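The Enden Inventory

The shelf life of a can is a matter of seams. The lid is folded over the body twice and pressed flat, and a compound the thickness of a fingernail paring fills the gap. If the seam is good, the contents will outlast the label. If the seam is bad, the lid rises. I was taught this on my first morning at the Enden depot and tested on it in the afternoon.

The depot held 1,776 cans when I took it over. The previous keeper had left a ledger, a pencil on a string and a note about the heater. The note said the heater had 2 settings and that the second should not be used. The ledger had four columns: maker, contents, seam, remarks. The remarks column was empty for the first 200 entries. After that it was used more and more.

Most of the stock came from Hiltov, the cannery up the valley, which had closed. The rest was Deschamps, shipped in by rail before the line was cut back. Hiltov cans had a deeper rim and stacked well. Deschamps cans slid. The regulations required that the two makers be stored apart, and the previous keeper had complied until entry 700, where he wrote: "Mixed. They keep better." He gave no figures.

I checked the claim. Through November I brought cans to the worktable in small lots, set them on the pale wood and examined the lids one at a time. The procedure is simple. Wipe the lid. Press the center with the thumb. A sound lid does not move. A doubtful lid moves and comes back. A failed lid moves and stays, or has already risen and needs no pressing. Then turn the can, inspect the side seam where the label allows it, and enter the result.

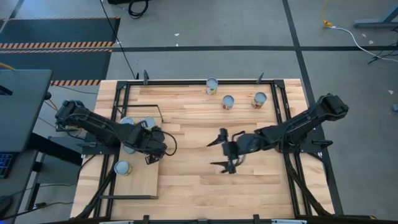

Photo: Cedum

The labels in a lot were red, orange and yellow, and the lids silver. I worked from the far side of the table toward myself. A can that had passed went onto the raised board at the left. A doubtful can stayed where it was until the end of the shift and was pressed again. I did not read the labels for contents until the seam result had been written down, as the keeper's manual advised against forming expectations.

By the end of the month I had the result. In the separated racks, the rate of doubtful lids was what the manual predicted. In the mixed racks there were none. I repeated the mixed racks in reverse order and there were none.

I considered temperature. The mixed racks stood along the north wall, the coldest part of the building. I moved a rack of separated stock to the north wall and waited. Its doubtful lids remained doubtful. I considered error in the thumb and used the other thumb.

In the remarks column, beside entry 700, there was a second line in a lighter pencil that I had taken for a smudge. It said: "Do not report until the spring count."

I drafted the report anyway. It was a single page and described the method, the racks and the outcome. I left the cause blank. Then I read the transport order pinned above the desk, under which all Deschamps stock was to be returned to its maker when the depot found grounds for treating the two makers differently. A finding of any kind was grounds.

I put the draft in the drawer, where there were already several pages in the same format. The oldest was in a hand I did not recognize from the ledger.

At four in the afternoon I turned the heater to the first setting and started on the separated racks - one Hiltov, one Deschamps, one Hiltov - and entered each can as it went in. The Deschamps cans slid a little and then stopped against their neighbors. Under remarks I wrote "Mixed," and went on to the next shelf.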